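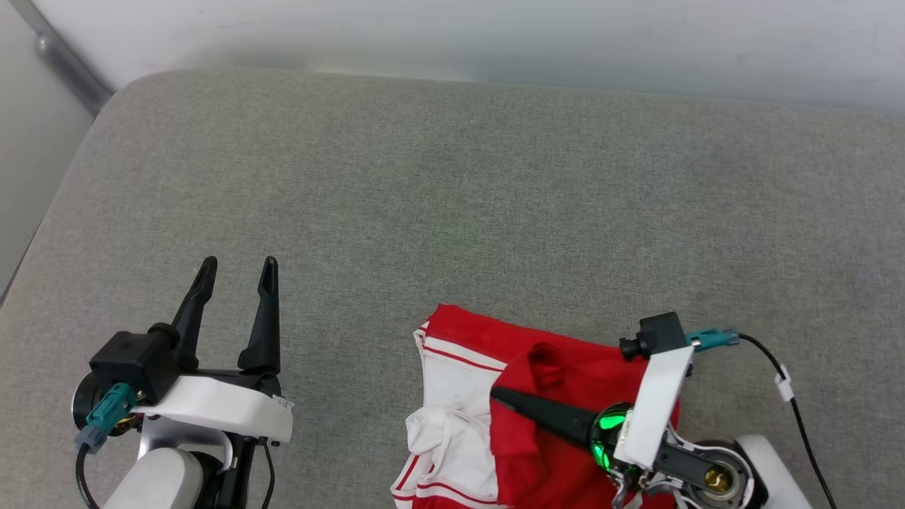 Zedville Primary School
Classroom safety check, end of term, with comments
Room: Year 6, first floor
Checked by: Soledad Villalba, class teacher
Read and countersigned by: Ronaldo Panganiban, site manager
Time started: 15.40

How I fill in this form: "OK" means I checked it myself today. "Action" means somebody must do something, and the name is written. "Not checked" means I had no time or no key. Please do not change a "Not checked" to "OK" afterwards without looking.

1. DOORS AND WAYS OUT

1.1 Main door opens fully and stays open on its hook. OK
1.2 Door closes by itself when it is released from the hook. Action (R. Panganiban)
Comment: It closes, but too fast in the last part. In April one pupil had her fingers near the hinge side and she was lucky. The finger guard is fitted but the bottom screw is missing. I would like the closer adjusted before the new class comes in.
1.3 Way to the door is free of bags. OK
Comment: During the day it is often not free. The pegs in the corridor are too few for a class of this size, so the bags come into the room with the children. I moved the bag line under the windows and it is better.
1.4 Fire action notice is on the wall and can be read. OK
1.5 Class list for the fire drill is in the red folder. Action (S. Villalba)
Comment: The list was the one from before the two new pupils joined us. I have printed a new one and must still put it in.

Reply from R.P.: 1.2 I will slow the closer and replace the screw on the same visit. Please keep the door on the hook during lessons until then, and take it off when you leave the room.

2. ELECTRICAL

2.1 Plugs and sockets, no cracks, no brown marks. OK
2.2 Test stickers are in date. Action (R. Panganiban)
Comment: The laptop trolley is in date. The pencil sharpener has no sticker at all. It is the Skikero one that a parent gave to us. I have unplugged it and put it in my cupboard. The children are complaining, but they can turn a sharpener by hand.
2.3 No extension lead plugged into another extension lead. OK
Comment: It was not OK last term. In the time of the online lessons we had leads everywhere, and some of these habits stayed with us. I took away the second lead from behind my desk.
2.4 Laptop trolley locked, brake on, cables inside. OK
2.5 Projector and its cable are fixed. OK

3. FURNITURE

3.1 Chairs: legs straight, feet caps present. Action (S. Villalba, R. Panganiban)
Comment: 3 chairs are out of use. I turned them upside down on the back table with a paper on each. On two of them the rubber cap is gone and the metal scratches the floor. The third one has a split in the seat which pinches the leg. Please do not put them back in the stack in the hall, or they will come again to another class.
3.2 Tables stable. OK
Comment: The group table near the sink moves a little if you lean on it. I tightened the bolt and now it is stable. To be looked at again next term.
3.3 Bookcases fixed to the wall. OK
3.4 Nothing heavy kept above the height of the teacher's shoulder. Action (S. Villalba)
Comment: This one is my own fault. The boxes with the old maths books were on top of the tall cupboard. I have taken down two and I need a second person for the last one.

4. FLOOR

4.1 No loose tiles or raised edges. OK
4.2 Carpet area: edges flat. Action (R. Panganiban)
Comment: The edge on the door side is lifting again. The tape that was put in the winter does not hold when the cleaning machine passes. Is it possible to have a proper strip with screws?
4.3 Sink area has the non-slip mat. OK

Reply from R.P.: 4.2 Yes, a strip is possible. It needs the room empty for one afternoon, so I propose the first week of the holiday. Until then I will put fresh tape.

5. WINDOWS AND HEATING

5.1 Restrictors on all windows. OK
5.2 Blind cords are on the cleat, out of reach. OK
Comment: I ask the window monitors to tell me if a cord is hanging, and they must not wind it themselves.
5.3 Radiator covers fixed. OK
5.4 Air monitor working. Not checked
Comment: The screen shows a number, 1,555, but I am not certain what is the limit on this model. On the instruction card from Jilik I can read only half of the text. I opened the windows in any case.

Reply from R.P.: 5.4 That was with the windows closed the whole afternoon, I suppose. Open them at every break, also when it is cold. I will look for a clean copy of the card.

6. MATERIALS AND FIRST AID

6.1 Scissors counted and in the block. OK
6.2 Glue guns in the locked cupboard. OK
6.3 Science box: no glass that is chipped. Action (S. Villalba)
Comment: One beaker has a chip on the lip. I wrapped it and marked it. I ask which bin is correct for it.
6.4 First aid box complete. Action (Lovely Talavera, office)
Comment: The small plasters are finished and the cold pack was used and not replaced. The box of gloves says 100 but it is nearly empty.
6.5 Medicines for named pupils in date. OK
Comment: Checked together with Begoñe Casado, who comes to our class as assistant in the mornings. The inhalers go home with the families on the last day and they must sign.

Reply from L.T.: 6.4 Plasters and gloves are in the office, please send two pupils. Cold packs are ordered.
Reply from R.P.: 6.3 Not in any classroom bin. Bring it to my room.

7. DISPLAYS

7.1 Paper displays away from the door and from the heater. Action (S. Villalba)
Comment: The children made a very large moon for the space project and it hangs partly over the door frame. It is beautiful, but it is paper, and it must move to the back wall. Princess Sarmiento from the parallel class has offered her long ladder and her help. We do it tomorrow before 8.30.
7.2 Pins and staples picked up from the floor. OK

Form finished: 16.25
Copy to the office, copy in the red folder.
Next check: second week of the new term, same room, starting with points 1.2, 3.1 and 4.2.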